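Novcombe takes on sorting of donated circuit boards for schools

Used electronics boards that once went straight to e-waste are being checked, sorted and sent back out to classrooms from a workshop in Novcombe.
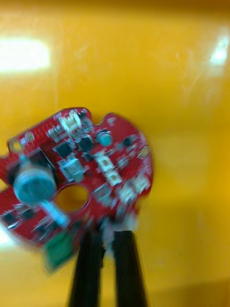
A red circuit board with a round blue component and a white connector on its top edge.

The Tenoten parts library opened its sorting room in July and has so far catalogued 1605 boards and modules. Most came from school technology departments clearing out cupboards, with smaller lots from hobby clubs and two repair shops in the district.

Boards are grouped by type, then looked over for bent pins, cracked connectors and missing components. Anything that passes goes into a padded envelope with a printed label giving the board's purpose, its supply voltage and the colour code for its leads. Boards that fail are stripped for usable parts or held for metal recycling.

The library says unlabelled sensor boards take up the most time. Many arrive with no packaging, and similar boards from different makers can have their pins in a different order. A reference list covering the 21 most common kinds is now kept at the bench and will be posted on the library's website once it has been checked.

Schools can borrow a classroom set for one term at no charge. Each set holds enough boards and leads for 4 groups of students, along with a sheet of starter projects. Jugah and Pivden schools were the first to sign up, and both have asked for a second set for their senior classes.

A grant covers postage for the first 500 parcels. After that, schools outside Novcombe will be asked to pay return postage, although the loan itself will remain free.

The library is still accepting donations. Boards with mounting holes intact and connectors attached are the most useful, as they can be fixed to a project base without soldering. Loose batteries, mains power supplies and computer monitors cannot be accepted and should be taken to the regional transfer station.

Donations can be left at the workshop's side door between 9 am and 3 pm. Donors are asked to place boards in paper envelopes or cardboard boxes, and to include any leads or instruction sheets that belong with them. Schools wanting to reserve a set for next term can fill in the request form at the front desk.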